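The plate that stayed stuck in the software

Posted Saturday, March 15, 2025 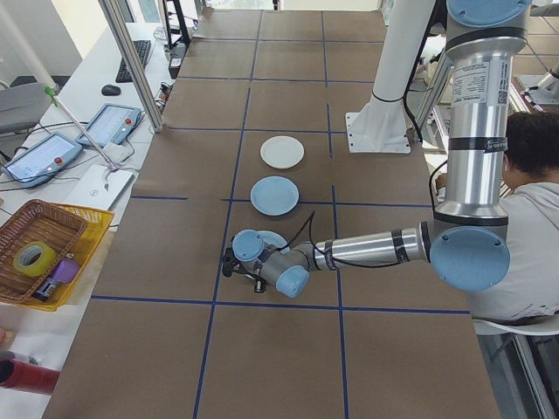 Did you try turning it off and on again, a reader wrote under my last post, and yes, thank you, we did, and it made things worse.

For anyone who missed that one: our arm runs a plate-handling routine we call Trivetti, and last week it began stopping in the middle of the job with a protective stop. No bang, no grinding, no smoke. The gripper would go down toward a plate, the arm would freeze, and the pendant would report a collision with something that, as far as any of us could tell, was air.

The restart cleared the fault. It also cleared the grip height somebody had typed in by hand back in September and never saved to the program. So on the next run the gripper went 30 millimeters lower than it should have and leaned on a plate until the force limit kicked in. The plate survived. I said a word.

After that we did what we should have done first and read the log. There were 1,339 entries, of which 400 were the same warning about payload. The controller believed it was still carrying the old gripper. With the wrong weight at the wrist, every slow move downward looked to it like somebody pushing on the arm, and it stopped, exactly as designed. I had spent two days being annoyed at a safety feature for working.

What we changed: the payload is set properly, the grip height lives in the program, and first runs after any restart are done at reduced speed with a hand near the red button. I also took back my suggestion that we raise the collision threshold to 70 percent "just to get through Friday." It was a bad suggestion and I made it twice.

Trivetti has been running since Thursday. The plates are still in a column, and I'm still reading the log every morning with my coffee.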